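The Bodik sorting kit: not sold yet

Posted October 5, 2024

I've had the Bodik on trial from Sarby since June, and the trial ends this month, so I have to decide whether to pay for it. The kit is an arm, a gripper with a small camera on it, and a monthly plan called Taline that does the thinking. The plan costs 67 pounds a month. The brochure says it will pick up "everyday items of any shape", and a phrase like that always makes me want to go and find some awkward items.

Sarby's own demo uses neat little cubes, all the same size. I wanted a mixed lot: a soft toy, a bit of driftwood, a sponge, a green foam ball, a scrap of crumpled white cloth. Everything goes on the tray by the sink and the arm is asked to clear it, one thing at a time.

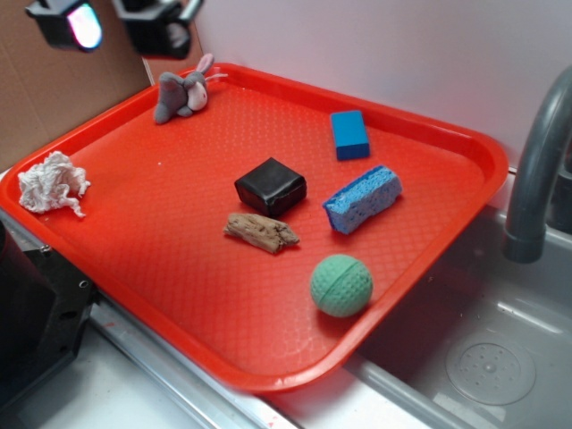 Esteban left a comment on my last post to say I'm being unfair, that any arm at this price will struggle with cloth and I should judge it on solid things and leave the rag in the drawer. Fair enough, up to a point. But the brochure doesn't say "solid things". If they'd printed that, I'd have tested that.

So, solid things. The brochure claims 100 picks without a miss. I did 20 with the blocks and it dropped two, both on the way up. Then I did the same with the cloth and stopped early out of boredom, as it kept closing on a few threads and carrying nothing across the kitchen with great confidence. The driftwood was better than I expected. The ball was worse.

What I do like is the view from the gripper, which you can open on a laptop while it works. When a pick goes wrong you can at least see how it was lined up beforehand. Small blocks are where I trust it most.

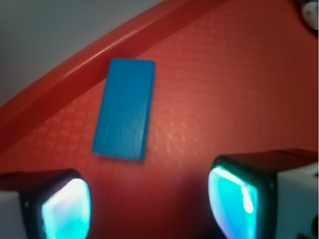

Blue block on the tray, from the gripper camera.

Would I pay? The hardware is over 1000 pounds before you've touched the plan, and without the plan the arm only repeats moves you've taught it by hand. I asked Sarby what happens to my settings if I cancel and got a link to the brochure. I've asked again. Until they answer, the card stays in my wallet.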